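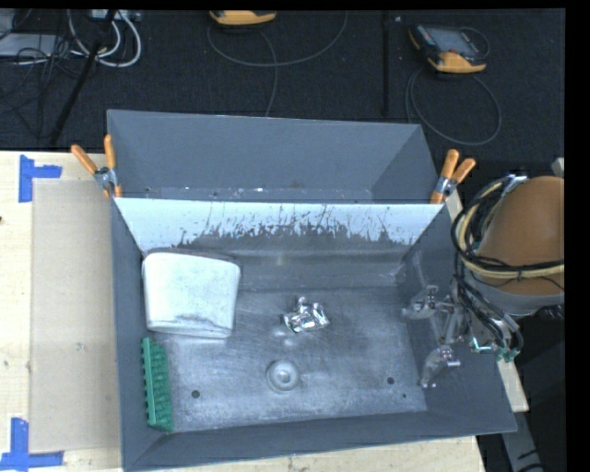
Smaranda Lazăr told me I was mad to sow tomatoes this late, and that her own were already up to her knee. Well, hers live in a heated porch! Mine have a windowsill and me talking to them, and this morning there they were, 34 little green hoops out of 44 seeds. I ran downstairs in my socks to look and then ran back up for my glasses and looked again.

Sat 19 April

So, tomatoes. The Zamfir came up first, every one of them, fat stems and a purple blush low down. The Clonder are slower and a bit leggy (I turned the trays twice yesterday and they still lean for the glass like kids at a bakery). Only two of the Musness so far, but those were old seeds from the bottom of the drawer and I'm thrilled to have any.

Spent the whole afternoon on the bed by the fence. Pulled dandelions, found a worm as long as my hand, forked in the last of the leaf mold. It smells wonderful, like the woods after rain. I could have stayed out until dark but my back had other plans.

Smaranda called again after supper and we argued about pinching out side shoots for the better part of an hour. She takes off all of them. I like to leave two and see what happens, and last summer I was eating tomatoes right up to the first frost, so there.

Nothing goes outside before the middle of May, I've promised myself. Tomorrow: more pots, more labels, and string for the peas.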